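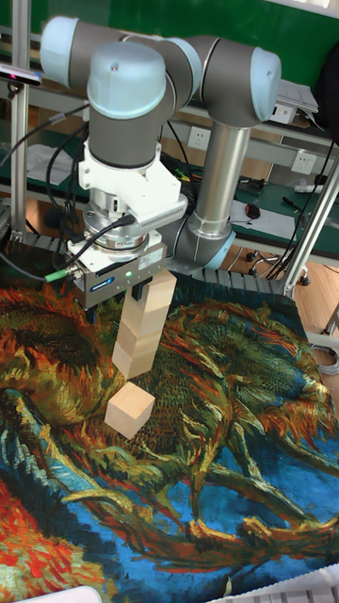 *Plain cubes and the printed sunflower mat.*

## Plain wooden cubes, with the sunflower mat

Sold by Flimer, Grondolthorpe. Page last changed October 25, 2023.

We didn't want to stock these. Wooden cubes are the sort of thing every catalogue carries, usually with a paragraph about creativity and a photo of a castle. Our view was that a cube is a cube and the price ought to be low. After a fair bit of handling we still think that, but we've found one we're willing to put on the shelf, and a mat to go under it that we were even less sure about.

### The cubes

They're pale, unpainted wood with a faint grain. There's no lacquer, no letters and no numbers. Each side is 40 mm, which suits most hands. The maker, Cumwood, calls the finish "heirloom". We'd call it sanded.

A stack of three is easy. Past that you'll find out how square your cubes are and how level your table is, and we make no promises about the table. If you want a tall tower that stays up while people walk past it, buy something that clicks together. 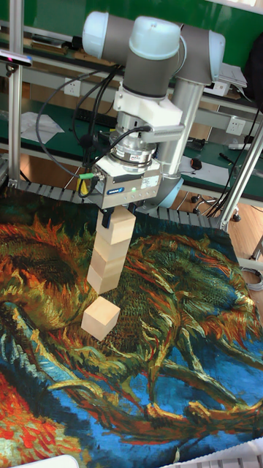

What we do like is that plain faces show you your mistakes. When one cube is sitting a bit off the one beneath it, you can see the step straight away, and there's no bright colour or pattern on the wood to hide it. That makes them handy for stacking practice, for simple sorting and placing games, and for anyone teaching kids the words over, under and beside.

Bare wood marks. Felt pen won't come out, and we've tried. Wipe them with a damp cloth, dry them the same day and don't soak them.

### The mat

The Morikawa mat is printed fabric, covered edge to edge in sunflower heads painted in thick, swirling strokes. Expect lots of orange, ochre and dark green, with strong blue lower down. It's a busy thing to put under a building game and our first reaction was to ask for it in grey. It doesn't come in grey.

We've softened a little. Pale cubes stand out well on the blue and green parts, less so on the yellow and ochre. If you're setting up for someone who has trouble picking objects out from a pattern, skip the mat and use a plain cloth in a dark colour. It'll be cheaper too.

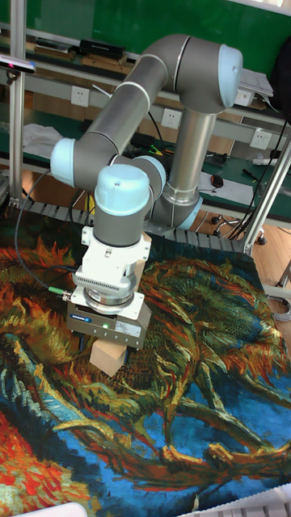 ### Buying and returns

- Cubes come in a bag of 11. We asked why and didn't get much of an answer.
- The mat is sold on its own. It isn't part of the bag price, whatever other shops may suggest.
- Returns are open for 100 days on both, marked or not, but we won't take back a mat that's been cut down to fit.
- Cumwood also offers a storage tin. We don't carry it - a bread bag does the same job. 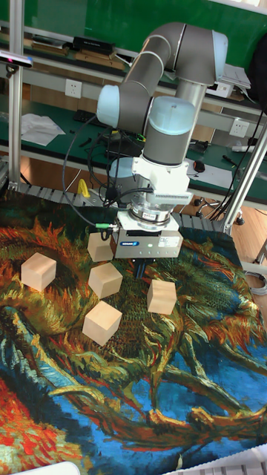 **Do I need the mat to use the cubes?**

Any flat surface will do. A bare table works fine, though the cubes are noisier when they fall.

Orders placed in October go out from Grondolthorpe with the regular mail.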